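The bed is the biggest table in the house

Every October, or whenever the heater finally stays off, Valbona Yordanov hauls the winter jackets onto a bed and deals with them one at a time. She has done it for other people as well as herself for years, first as a favour and now as a small business called Ninine, which she runs out of a spare room and the back of a hatchback. Clients pay her to put winter away. It sounds like a job you could do yourself, and she agrees that it is.

"Most people know how to fold a jumper," she says. "A puffer jacket is the one they give up on. It goes on a hook in August and it's still on the hook at Christmas."

I spent October 2022 following her method through my own place and asking her about what goes wrong in everyone else's. Some of what follows is her advice and some of it is what I learned by doing it badly.

Start with the bed. Yordanov won't work on the floor and she won't work on a kitchen table, which she says is never as clean as it looks. A double bed takes a long coat at full stretch with room left over for the pile you haven't got to. Make the bed first. A jacket laid over a lumpy doona will fold into a lumpy parcel, and you'll lose socks in the bunched-up end.

Pillows can stay where they are. So can the toys and the cushions. She used to clear everything off, and found that it added time to each room and made no difference to the folding. What she does insist on is that only one jacket gets handled at a time. Anything else on the bed waits underneath or to one side until its turn.

Pockets come next. Empty them before you do anything else, including the inside one. Yordanov keeps a jar for what she finds and hands it back at the end of the visit. Tissues and parking receipts make up most of it. My own jackets gave up two lip balms, a train ticket and the spare key I'd had replaced in August.

Then the zip. She closes it all the way, and presses any studs shut over it. An open zip will snag on quilting if you give it a whole summer to do so, and the teeth leave a crease that is slow to come out. If the collar has a fleecy lining, run a clothes brush over it while you're there.

Once it's zipped, lay the jacket on its front and smooth it from the middle outwards with flat hands. You're pushing air along the channels to the edges. It won't go truly flat and it doesn't need to. Creases in the outer fabric are normal and most drop out after a night on a hanger when you next want the thing. Hard lumps are a different matter. A lump that won't break up between your fingers usually means the filling has clumped in the wash, and the cure for that is a low tumble dry with a couple of clean tennis balls, done before storage.

Fold the sleeves in across the back, one over the other. Fold the sides in over the sleeves so you've got a long rectangle. After that you can go two ways. Yordanov folds in thirds from the hem, loosely, and puts the result in a cotton bag. Plenty of her clients would rather roll, and she'll roll if asked. She draws the line at vacuum bags for anything with down in it.

"You can get it flat as a biscuit, sure," she says. "Then you open it next winter and it's still a biscuit."

She makes an exception for synthetic fill, and only for a few weeks, such as a house move. I tested this against my will. A synthetic vest spent 30 days in a vacuum bag at the bottom of my wardrobe and came out looking ironed. It recovered after a cycle in the dryer, mostly. The hem still curls.

Where the bags go is the harder question, and the one she gets called in for. Plenty of the homes she visits don't have a linen cupboard. Bedrooms are also living rooms, and sometimes the fridge is in there too. People live well in rooms like that, she says, but there's no obvious shelf marked winter. Her usual answer is under the bed, in a lidded tub if the floor is cold or damp. Failing that, the top of a wardrobe, with an old pillowcase over the lot to keep the dust off. A suitcase you use once a year is already a storage box.

For tubs she likes the long shallow sort. The Belo ones I bought take six folded jackets between two of them, although the lids pop if you get greedy. Niketti makes a zip-up fabric version that slides more easily on carpet and sags on everything else. Weerakoon, the hardware shop near me, sells cedar blocks by the bag, and Yordanov is lukewarm on those. They smell nice and they need sanding every so often to keep smelling of anything. She'd sooner you washed the jacket first, as moths go for skin and food marks before they go for clean cloth.

Washing deserves more care than I'd been giving it. Cool water, a front loader if you've got one, half the detergent you think, and two rinses. Dry it completely. If the seams still feel cool to the back of your hand, leave it out another day.

She writes on everything. Each bag gets a luggage tag with the owner's name and the type of jacket, as one navy parka looks like the next once it's folded. I ignored this step and had to open every bag I owned during a cold snap.

One more habit of hers that I've kept. Any jacket that wasn't worn all winter doesn't get folded. It goes over the bedroom door handle, where it's in your way, until you decide. I had three on the handle. One went to my brother, one to the op shop, and one has gone back in the tub against her advice.
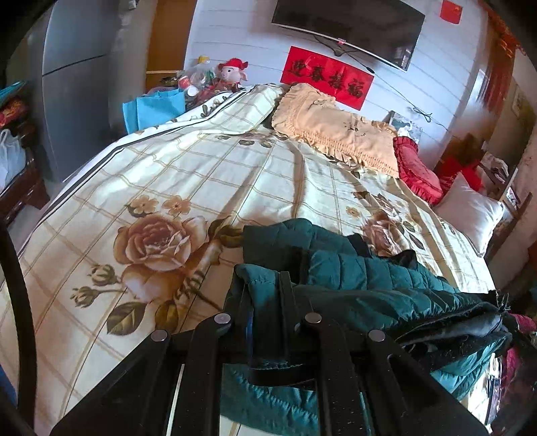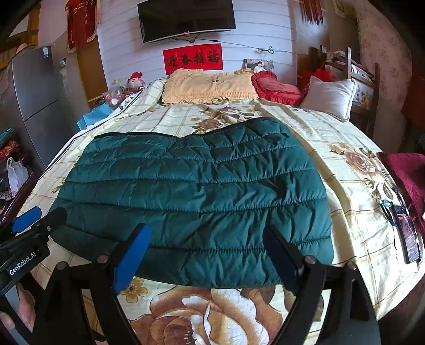

One at a time: a dark teal quilted jacket on a flower-printed bedspread, with the pillows left at the head of the bed.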